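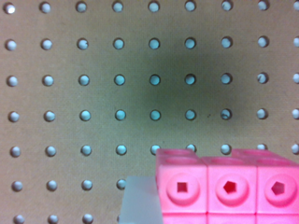 2022-11-14 – second pass at this file. First one was mostly todo notes.

# burnano-cubes

Build log for interlocking cubes and a pegboard. 1,315 rows, one row per finished build, plus the 90 build sheets people worked from. Plain CSV and plain text. No accounts, no scripts you have to run.

Made at the Lumik room, in the evenings. We were writing build sheets for the Stamard activity box and kept losing track of which sheets confused people. So: a log. Then the log got bigger than the box project and now it lives by itself.

If you only want the sheets, grab `sheets/` and ignore the rest.

## What's in the folder

```
README.md
builds.csv
sheets/
colors.txt
words.txt
changes.txt
```

- `builds.csv` – the log
- `sheets/` – one text file per build sheet, numbered. Numbers are the order they were written, nothing to do with how hard they are
- `colors.txt` – the color names allowed in the log, and what old names got folded into them
- `words.txt` – what we mean by stack, row, block, cluster, etc. Read this before you read the CSV. Seriously
- `changes.txt` – what changed and when, sort of kept up

## Things on the table

Cubes. Plastic, interlocking, the kind you get in a tub for early math. The pink ones come up most in the log, the pink tub being the one that was open first and then stayed open. Other colors came later and are thinner in the data. If you're comparing colors, careful with that.

Frosted blocks. Translucent white. Used as a base or a spacer or just something to build next to. They aren't cubes for the purposes of the log, don't add them to `n_cubes`. They get their own column.

Pegboard. Tan, round holes, regular grid. Pale light comes through the holes. Builds go by the board so the holes give you something to line up against – handy when the sheet says "two holes over" and you don't have a ruler. We don't put pegs in it. People ask.

## Columns in builds.csv

| column | what goes in it |
|---|---|
| `build_id` | running number, never reused |
| `sheet` | sheet number, or `free` if there was no sheet |
| `color` | one name from colors.txt, or `mixed` |
| `n_cubes` | cubes in the finished build, frosted blocks left out |
| `frosted` | `y` or `n` |
| `board` | `y` if the build was lined up to the pegboard, otherwise `n` |
| `shape` | one word from words.txt |
| `redo` | `y` if any part was taken off and put back on |
| `note` | anything else. short please |

Comma separated, header on the first line. Notes with a comma in them are quoted. Some old notes had tabs, I think I got them all.

A few rows, so you know what you're in for:

```
build_id,sheet,color,n_cubes,frosted,board,shape,redo,note
12,3,pink,8,n,y,stack,n,
13,3,pink,8,n,y,stack,y,"leaned, pressed down again"
14,free,pink,11,y,y,cluster,n,block on the side
15,7,mixed,6,n,n,row,y,sheet 7 is unclear
```

Sheet 7 is unclear. It got rewritten. The old text is still in the folder as `sheet_07_old.txt` so the early rows make sense.

## Lining up to the board

Rows get named from the top, columns from the left. Start at one. So "row 2, col 3" is second row down, third hole over. Some early sheets counted from the bottom and it was a mess, they've been turned over.

The sheet gives you a starting hole. Put the corner of the build so it's level with that hole, seen from straight in front. Then build away from it in whatever direction the sheet says. Holes that end up behind the cubes don't matter anymore, you go by the ones you can still see.

Things that throw people off:

- Once the build covers a few holes you lose your place. Count from the open side of the board.
- A shadow on the board isn't an edge. Had a couple of notes where somebody stopped at the dark part.
- Specks. There are small dark marks on the board and in some of the holes. Don't use them as a landmark, next board won't have them.

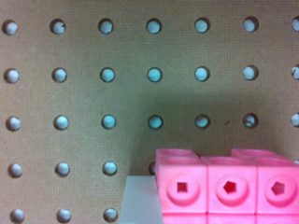 Mohandas Acharya: words.txt says a stack is one cube wide, but half the rows marked stack have more cubes than anybody would pile one wide. Either the definition is wrong or the rows are. I'd widen the definition. Also please say whether a stack leaning on something is still a stack.

Fair. Changed it. A stack is now anything taller than it is wide, all cubes locked together, any thickness. Leaning is fine. If it only stays up by leaning on a frosted block, mark `frosted` as `y` and say "leans" in the note. Old rows not touched, they read OK under the new wording.

## Shape words, short version

The long version is in words.txt. Quick one:

- **stack** – taller than wide, all locked
- **row** – one cube high, in a line, all locked
- **slab** – one cube high, more than one deep
- **cluster** – locked together any old way, no clear long side
- **pile** – NOT locked. Cubes just put down in a heap. Only happens in `free` builds
- **step** – goes up by one cube each time

If it could be two of these, pick the one closer to the top of the list. Mohandas doesn't love that rule but it keeps things moving.

## How rows got made

One person builds, a second person writes. Same person can do both if it's a slow night. The row is written after the build is finished and before it's broken up. If the build is broken up first, no row. We lost some good ones to that and I'd still rather lose them than have somebody guess the count.

`n_cubes` is counted on the finished build by touching each cube. Counting by eye misses the ones at the back, every time.

Then the build gets snapped apart completely before the next one. All the way down to single cubes. Leftover pairs go unnoticed in the tub and then the next person gets a free pair and the `redo` column is off.

Sheets were handed out in whatever order. Nobody had to finish a sheet. Unfinished builds aren't in the file.

## Known problems

- Pink is way over-represented. Said that already, saying it again.
- `redo` is soft. Some writers marked `y` for any wiggle. Others only if a cube came right off. From sheet 40 on it's the strict meaning, before that don't lean on it.
- `board` was added late. Early rows were filled in from the notes, blanks mean the notes didn't say.
- Two people spelled cluster "clutser" for a whole evening. Fixed in the CSV, might still be in the notes.
- No times. Nobody wrote down how long a build took so please don't ask for it. Can't be recovered.
- The free builds have some really big numbers in `n_cubes`. Those are real, they were checked.

## Colors

Names in `colors.txt` are plain: pink, yellow, blue, green, white. Bright pink and pink are the same thing in here. We had "hot pink", "magenta" and "the loud one" in the first notebook, all folded into pink.

White is for white cubes. The frosted translucent blocks are never white, they're `frosted`. That mixup is the most common error in new rows so look twice.

## Using the sheets

Print or read off a screen, both fine. Each sheet has the same parts in the same order: name, how many cubes, starting hole (if it uses the board), steps, what the finished thing should feel like in the hand. That last part was a late idea from the Naidu group and I like it a lot. "Should not twist" tells you more than two extra steps would.

Sample, sheet 21:

```
SHEET 21 – short wall
cubes: 10, one color
start: row 5, col 4
1. lock five cubes in a row
2. lock the other five in a row
3. press one row on top of the other, ends even
4. bottom left corner level with start hole
finished: lifts in one piece, doesn't twist
```

Change the cube count if your tub is short. Just don't send the rows back under the same sheet number, use `free`.

If you have no pegboard skip the `start` line, everything else works on a bare table.

## Adding rows

Happy to take them. Send a CSV with the same header, leave `build_id` blank, I'll number them when they go in. Put your group name in the first note so I know who to write back to.

Before sending:

1. shape words match words.txt
2. colors match colors.txt
3. frosted blocks not counted in
4. no names of kids anywhere, including notes

The last one is firm. If there's a child's name in the file I delete the whole thing and ask for it again.

Next merge is in December. Stuff that comes after that waits, no promises on when.

## Todo

- [x] rewrite sheet 7
- [x] flip the bottom-up sheets
- [x] stack definition
- [ ] same for slab, there's a smaller version of the same problem
- [ ] open another tub. more yellow, more blue
- [ ] sheets that use a frosted block on purpose. at the moment it's nearly all free builds
- [ ] check notes for tabs one more time
- [ ] pull the pile rows into their own file? undecided

## Reuse

Sheets and log both free to use, copy, change, print for a class. Say where you got them. If you fix a sheet send the fix back, would be nice, not required.

Questions go to the Lumik room inbox, put "cubes" in the subject or it ends up with the Stamard box orders and sits there.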